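3장. 작업대에 펠트 매트 깔고 멀티탭 자리 잡기

저는 책상 정리를 꽤 늦게 시작한 편인데요, 매트 하나 깔고 나니 나사 굴러떨어지는 일이 확 줄었어요! 이번 장은 Kasesby 매트를 쓰는 분들 기준으로 적었지만 다른 펠트 매트도 순서는 똑같습니다.

1. 상판을 마른 천으로 한 번 닦아 주세요. 저는 여기서 꼭 부스러기를 놓쳐서 두 번 닦아요.

2. 줄자로 상판 깊이를 잽니다. 제 책상은 깊이가 60cm예요. 매트는 상판보다 작은 걸로 고르고, 남는 자리는 나사 봉지나 부품 두는 곳으로 쓰면 편합니다.

3. 매트를 펼치고 가운데에서 바깥쪽으로 쓸어 주세요. 말려 있던 매트는 가장자리가 좀 들뜨는데, 책 몇 권 올려 두고 저녁 먹고 오면 많이 가라앉습니다.

4. 멀티탭을 올립니다. 저는 비스듬히 두는 걸 좋아해요. 스위치가 손 닿는 쪽으로 오게만 해 주세요.

5. 남는 전선은 느슨하게 모아 두고, 플러그는 벽 콘센트 쪽으로 빼 둡니다. 꽂는 건 맨 마지막!

참고: 줄자는 하나 더 있으면 좋아요. 같이 작업하는 Oanh Đồng 님이랑 서로 빌려 달라고 하다가 결국 3,000원짜리를 하나 더 샀습니다.

주의: 전선을 꽉 묶은 채로 전열기구를 쓰지 마세요. 열이 빠져나가지 못해 위험합니다. 금속 너트나 나사도 콘센트 구멍 근처에 두지 말고 봉지에 넣어 주세요.

주의: 매트 밑으로 전선을 넣으면 깔끔해 보이긴 하는데(저도 해 봤어요…) 눌린 곳이 안 보이니까 위로 빼는 게 낫습니다.

큐브 같은 소품은 매트 위쪽에 몰아 두면 손 움직이기가 훨씬 편해요. 전선 길만 막지 않으면 됩니다.

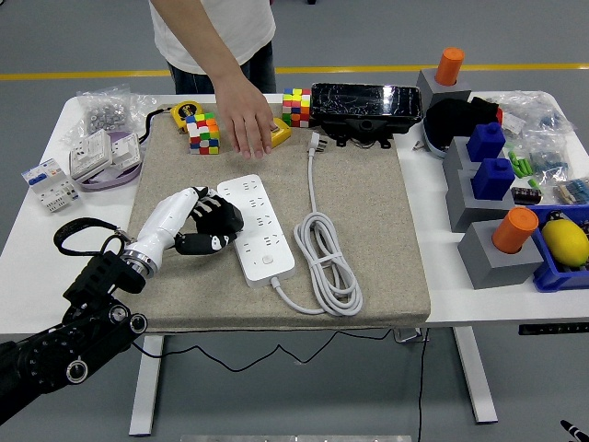 펠트 매트에 먼지가 붙으면 물빨래해도 되나요?

저는 물빨래 대신 테이프 클리너로 밀어요. 얼룩이 생겼을 때만 멀티탭 플러그를 뽑고 매트에서 치운 다음, 물기를 꼭 짠 천으로 두드려 닦고 그늘에서 완전히 말립니다.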